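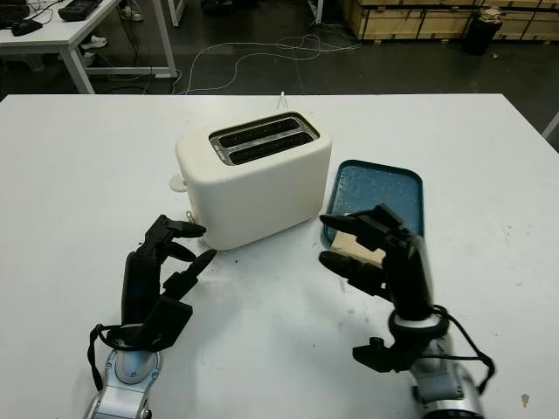

Ticket 3000: Toast task, hands stopping short of the bread
Opened by: Bernice Owusu
Cell: Prarov, two arms, toaster setup
Status: closed, with one follow-up

Hi all, me again! I'm writing this one up in full, partly so Cillian can fold it into the Wirkus bench rules and partly because I lost most of a morning to it.

What I was seeing

The right hand would come down over the blue tray, get close to the slice, and then the controller threw a protective stop. No contact alarm, no joint limit, just a stop and a grumpy line in the log. I reset it and got the same thing again 3 tries in a row. After that I quit resetting, as our own rule says you do (yes, I do read them).

What I tried

First I suspected the tray. It has raised rims, and I figured the fingers might be planning a path through one. I moved the tray a bit farther from the toaster and reran at low speed. Same stop.

Next I checked cables. There's a fair bit hanging off the right wrist, and if a loop snags, the force reading jumps. I powered down, went over the connectors by hand, and found nothing loose. Powered up, same stop. Grr.

Then I finally opened the Plullik settings page and compared it with the printed sheet in the binder. The sheet says the hand speed cap near the table is 85 mm/s. The controller had a different profile loaded, left over from the April demo, with a much tighter force limit and no note from anyone. So the arm was doing exactly what it had been told!

Fix

Loaded the bench profile, had Cillian Fahy read the values back to me out loud from the sheet, and ran the pick 2 times at reduced speed before going to normal. Both clean. Closed Oct 17, 2025.

What I'd like in the rules

Profile name and force limit get written on the start-of-shift sheet, and a second person reads them back. Anyone who changes a profile for a demo changes it back and signs for it.

Toaster stays unplugged for every motion test. Plug it in only for a run that really needs heat, with somebody standing at the stop button.

Cords and cables go behind the work, out of reach of both hands at full stretch. I'd also love for us to do something about cables on the floor, but that's probably its own ticket.

Reply from Cillian Fahy

Good with all of that. I'll add the read-back step to the sheet. Can you ask Ametepe whether the profile can be locked with a password? Leaving the follow-up open under your name.

Reply from Bernice Owusu

Asked them just now, will post here when they answer.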